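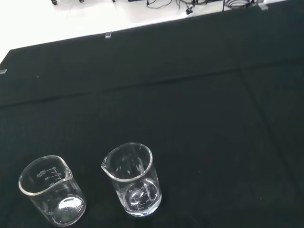 Search this site Search Go

5 min read

I bought a pair of glass beakers in February and have used them almost every evening since then. They were meant for mixing dye. I do small batches of wool at home, mostly sock yarn, and for years I measured everything in an old kitchen jug and a set of plastic medicine cups. It worked well enough until I wanted to make the same green twice.

The green was for Manuela Costa, who had knitted one sleeve of a cardigan from a skein I gave her and then wanted enough for the rest. I had written "a good splash of yellow, less blue" in my notebook. That is not a recipe. I spent most of a weekend making greens that were close and gave up on the sixth skein. She ripped out the sleeve and made the whole cardigan in gray, and was nice about it.

So I changed how I do things. Here is the setup now, in case it helps someone who is also working at a kitchen table.

The beakers

I wanted glass because my plastic cups had all gone a sort of pinkish tan from the reds, and once a cup is stained you can't judge a pale color in it. I also wanted a spout. The medicine cups don't have one, and the dye ran down the outside every time.

The one I reach for first is marked 250ml, with the scale printed in white. White printing is good on a black background and bad on a white counter, where I have to tilt my head to find the lines. The rim is thick, and so is the base, and it feels steady when I put it down with something in it.

I was surprised by how loose the markings are on beakers in general. I had assumed that anything that looks like it belongs in a lab would be exact. Guido Ferraro, who taught high school chemistry for a long time and lives two doors down, told me a beaker is for holding and pouring and the lines are only there to give you an idea. If I wanted to measure, he said, I should get a cylinder or weigh it. I tested this by putting a beaker on the scale, zeroing it, and filling it with water to what I took to be the 100 line. It came to 86 grams. I did it again with my eye level with the line and got closer, so part of that was me looking down at it from above. Still, I weigh everything now.

The scale is a Suleck, the small flat one with the lid that doubles as a tray. It reads to a tenth of a gram and shuts itself off too fast. If I stop to write something down it goes dark and loses the zero. I've learned to write the weight of the empty beaker on a scrap of paper first, so I can work it out if that happens.

The black cloth

I used to work on newspaper. Then I spilled dye powder on it and didn't see it until it had gotten onto my sleeve and the fridge handle. A cloth holds a spill in place better, and on black I can see the pale powders and the glass itself. Clear glass on my light table more or less disappears, and I have knocked over more than one thing that way.

Black has the obvious problem that dark powders don't show. For navy and black dye I put a damp paper towel under the beaker, and any specks turn into dots on the paper.

The cloth came from the remnant bin at Piras, the fabric store by the bus station. It was folded up in there for who knows how long and the creases are still in it. I ironed it once and most of them came back after the first wash. A beaker won't sit right on top of a crease, so I set things down on the flat parts. I could iron it again. I probably won't.

Wash it on its own. I shouldn't have to say that but I put mine in with towels.

Making the stock

I mix every color as a one percent stock. For most colors that's 2 grams of powder made up to 200 grams with water, which fits in the beaker with room to stir. I use Vavetti acid dyes because the local shop carries them. I haven't tried many others, so I can't compare.

1. Put on the mask and gloves before opening the jar. Close the window if there's a breeze.

2. Weigh the powder into the dry beaker.

3. Add a spoonful of warm water and stir it to a paste. Get the lumps out at this stage. They're much harder to get out later.

4. Add hot water, not boiling, up to a little under the final weight. Stir until you can't see any grains on the bottom.

5. Let it stand for 15 minutes, stir again, and top it up to the full weight.

6. Pour it into a labeled bottle. Write the color and the month on the label, and then on the cap too, because labels come off.

The second beaker is for rinse water while I'm doing this. It also gets used when I'm mixing two stocks, one color in each, so I can pour a little of one into the other and write down the weight as I go. My green is now 15 grams of yellow stock to 5 of blue, with a few drops of brown that I need to start weighing as well.

Cleaning up

Rinse right away. Cold water first, then dish soap and a bottle brush. The turquoise clings to glass more than the others do, and I leave soapy water in overnight when I've used it. I was worried the white numbers would rub off, so I keep the brush on the inside and wipe the outside with my hand. They look fine so far.

Don't put dye beakers back in the kitchen cupboard. Mine live in a shoebox on top of the dryer, wrapped in the cloth, with DYE written on the lid in marker. My brother once drank orange juice from a measuring cup that I'd been using for mordant. He was fine, but I heard about it all through Thanksgiving.

What I still need

A cylinder, since Guido is right about that. A stirring rod as well. I'm using a chopstick and it has soaked up every color I own, and I suspect it gives some of them back. I'd also like a bigger beaker for blacks, which take a lot more stock than you'd think for one skein of yarn.

Manuela has asked for the green again, for mittens this time. I made a test skein last night from the written numbers and it's drying over the bathtub. I'll put it next to the leftover bit of the first one when there's daylight.

Filed under: dyeing, wool

Contact | © All text and photos mine, please ask before reposting | Back to top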